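April 25, 2022
By Yolotzin Chávez

I want to speak up for the top of the fridge. Every kitchen has one, and most of us treat it as the place where good intentions go to gather dust. When I moved into the flat on Bernthorpe Road I put a cake tin up there on the first night and didn't see it again for 5 months!

Then my aunt came to stay. She ran the kitchen at the Plemidley hall for years, and she has strong feelings about high places. Anything you need a chair to reach, she says, you've already given away. She cleared the lot in one afternoon — the tin, a dead torch, four jars of something I'd rather not name — and wiped it down with hot water and vinegar. I was a bit put out, and then I was completely won over. 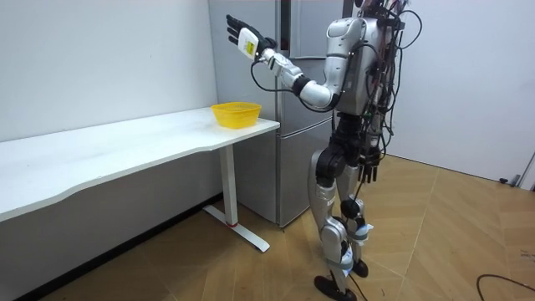 What I love now is a tall fridge and one small basket kept down at desk height, where your hand goes anyway. A little plastic one is fine. Mine came from the market at Jolgate and it holds the keys, the pegs, the rubber bands off the asparagus, whatever is on its way to somewhere else. When it's full, I empty it. It can't get very full, and I think a bigger basket would be a disaster (I've tried, it became a second junk drawer within a week).

My neighbours on the Cortés side swear by deep cupboards and matching tubs with labels, and their place does look lovely. But I like seeing my things! I like a long clear stretch of white desk and one cheerful bit of colour sitting on it. I'd take that over a whole wall of storage, and I'd keep the stepladder in the shed.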